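Britonura kitchen swap shop to open two extra mornings

18 May 2022

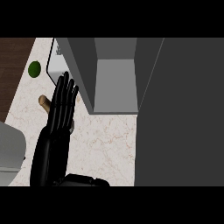
Busy few weeks at the swap shop on Grecu Lane, where people can bring in pots, plates and small kitchen bits they don't want and go home with something they do. Started in a church porch with one trestle table. Now it's got its own unit, and from the end of May it will open two extra mornings a week, 9.30 to noon.

Organiser Honeylyn Yap said 98 households came through the door last month, the most so far. "We ran out of saucepans by ten o'clock," she said. "Plenty of egg cups though – please, no more egg cups."

The extra hours are paid for by a grant of £3,000 from the Drurkulik Fund, which also covers shelving and a new sink. Rent on the unit is frozen until next spring.

Electrical items are still a sore point. Kettles and toasters have to be tested before they go out and there is a backlog, 30 or so waiting at the last check. Lợi Vũ, who does the testing, is asking for anyone with the right ticket to get in touch. Travel paid. Tea provided, obvously.

No knives over the counter, hand them to staff wrapped up. No chipped china, no non-stick that's lost its coating. Baking tins always wanted, also jam jars with lids that fit them.

Membership stays free. Two items per visit on the new mornings, five at all other times. Parking is behind the Bistitz bakery, not on the verge – the council has had complaints and tickets are being givn out.

Drop-offs at the side door only, ring the bell and wait.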